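Stusten Self Storage – Common Questions

Last updated Thursday, May 24, 2018

We get the same things asked at the desk most days so put them all on one page. Not covered? Ring or email, we're quicker on email.

What sizes are there?

Small locker up to full garage size. Most people moving out of a one-bed flat take the 60 sq ft. Two-bed with a sofa and a washing machine, go 69. If you're stuck between two take the bigger, moving units halfway through is a pain and you'll need the van twice.

Can I see a unit first?

Yes. Skonstead site any time in office hours, Melnyk Road by appointment only – there's no desk there.

How long do I have to stay?

Two weeks minimum. After that you pay weekly and give seven days' notice. Deposit comes back once the unit is swept and your padlock's off.

Can I store furniture?

Of course. Wardrobes, beds, tables, office stuff. Take legs off where they come off. Stand matresses on their side if you can, in a proper bag, not bin liners. Drawer units can stay in one piece but clear the top and tape the drawers shut before you lift.

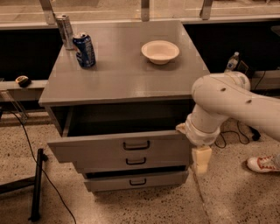

Grey drawer cabinet with cans and a bowl on top

Can I leave things in the drawers?

Clothes and bedding, fine. Books, no – too heavy, runners bend. Anything breakable goes in a box with paper round it and the box gets labelled on the side, so you can read it when they're stacked.

What can't I store?

Food that goes off, pets, plants, paint, petrol, gas bottles, fireworks, tyres (ask us, sometimes ok). Drinks cans – please don't. A hot July and they can go, and sticky stuff under a door means next door's boxes get it too. Full list is on the back of your agreement.

Is it heated?

Skonstead is kept above freezing. Melnyk Road isn't, it's drive-up units, so no pianos or oil paintings there.

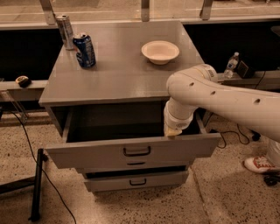

Damp is the other thing people worry about. Dry everything before it comes in. Fridge and freezer doors propped open with a towel, washing machine drained. Leave a hand's width between your things and the back wall so air gets round. We sell moisture traps at the desk, one does a small unit for a couple of months.

Am I insured?

Basic cover of £2000 is in the price. More than that, tell us when you sign up and we'll quote. You can use your own home insurance instead but we need to see the letter. Take photos of the good stuff before it goes in, makes any claim a lot faster.

Do you sell second-hand furniture?

No. Likodov next door do, and they collect. Sort it out with them direct please, we can't let them into your unit without you there.

Should I empty things before moving day?

Yes, night before. Go round every cupboard and pull every drawer right out for a look. Passports, chargers and house keys are the usual ones that end up at the bottom of a unit.
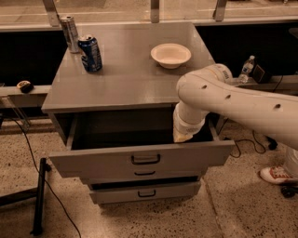

Top drawer open, two more drawers below

What are the access hours?

6am to 10pm, seven days. Gate code is on your agreement. Don't share it. Lost it? Bring ID, we don't give codes out over the phone.

What if I miss a payment?

Talk to us. First reminder is free, after that there's a late fee and the gate code stops working untill it's paid. Prices go up once a year in January, you'll get a letter before.

Do you have trolleys?

Yes, by the lift. Bring them back.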